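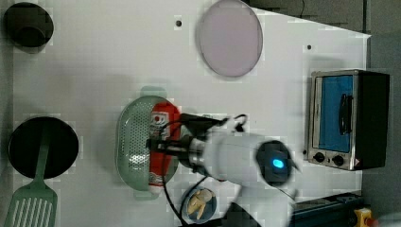

Why are my grasps off to one side when the object pose comes in while the arm is still moving?

Asked by Yabsira Worku in Motion and Perception

The pose is being transformed with the wrong arm position. Look up the transform at the time the camera exposed the image, instead of using the latest one, and the offset should go away or at least shrink a lot.

Details from the original post:

One arm on a white table, kitchen things spread out on it (colander, plates, toy fruit, a toaster oven). I have an overhead camera for the rough layout and a second camera on the wrist for the final pose. Ukine does the detection and pose estimate, Valtum does the planning. If I stop the arm over the object and wait 500 ms before taking the pose, the grasp is fine. If I take the pose on the way in, the gripper closes to one side, always on the side the arm was traveling from. Faster approach, bigger error. I have redone the hand-eye calibration twice and it made no difference.

I would like to drop the wait if I can. It adds up over a long run.

Accepted answer, posted by Mac Carthaigh

Your calibration is probably fine. An error that grows with speed and flips with direction is a timing error. A bad calibration would still be bad with the arm standing still.

First find out what the timestamp on the Ukine output means. In the version I run, the pose message is stamped when the detector finishes, so the whole inference time is hidden in there. There is a setting to pass the input image stamp through to the output. Turn it on. Then in your own node, ask for the wrist transform at that stamp.

Two things to watch for. The transform buffer has to be long enough to reach back that far, and the joint states have to come in fast enough that interpolating between them makes sense. Also check that the camera computer and the arm controller agree on what time it is. If they are on separate machines with no clock sync, fixing the stamps will only get you a different wrong answer.

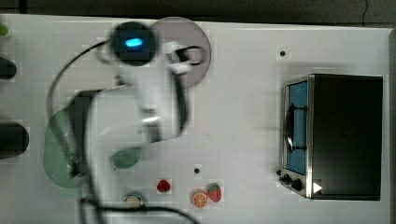
To measure the delay that is left, put one object down and don't touch it. Sweep the wrist camera over it left to right at a steady speed, then right to left, and log the object position in the base frame for both. It should be the same point. If it isn't, take the distance between the two averages, divide by the speed, and divide by 2 – that is your leftover delay. Keep both passes at the same speed and use only the middle of the sweep. On my setup it came out at 141 ms before I changed anything, nearly all of it detector time.

Don't tune a fixed offset until the stamps are right. A fixed offset will look good for a day and then drift off when the GPU is busy with something else.

Comment from Yabsira Worku

Thank you. The output stamp was the problem, or most of it. I turned on the pass-through and the two sweeps are much closer now. I still get bad poses at full speed on the thin things, mainly the spatula.

Comment from Mac Carthaigh

Could be blur at that point. Shorten the exposure and add light. Time lookup can't do anything about a smeared edge.

Second answer, posted by flullton_lab

Agree with the above. I would add that you should filter on arm speed before you accept a pose at all. We read the joint velocities at the image stamp and throw out the detection if the wrist is above a limit. You don't need a full stop, only a slow stretch near the end of the approach.

In Valtum you can do this with a speed limit on the last segment of the path. Set it on the segment and leave the global limit alone, otherwise every move gets slow and you are back where you started. We average the last 5 accepted poses and replan once from that.

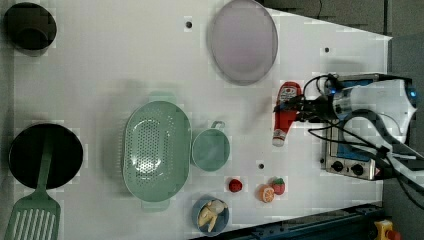 The overhead camera needs a separate check. It doesn't move, so its transform is constant and the stamp matters less, but the arm gets in its view on nearly every reach. If Ukine is allowed to update an object while the arm is over it, the pose can jump to whatever part is still visible. We project the arm model into the overhead view and freeze any object it overlaps until it is clear again. Pad the model a bit. The cables aren't in the URDF and they will cover small objects too.

One more thing, if you freeze objects, unfreeze the one you are grasping once the gripper has closed. We forgot, and the planner kept treating the item as a collision object in its old spot.

Third answer, posted by a guest

had the same thing in January, just put the wait back in. works

Comment from Yabsira Worku

That is what I was trying to get away from. Running with the slow last segment now and no wait, will post the sweep numbers when I have them for all the objects.

Last edited Fri 15 August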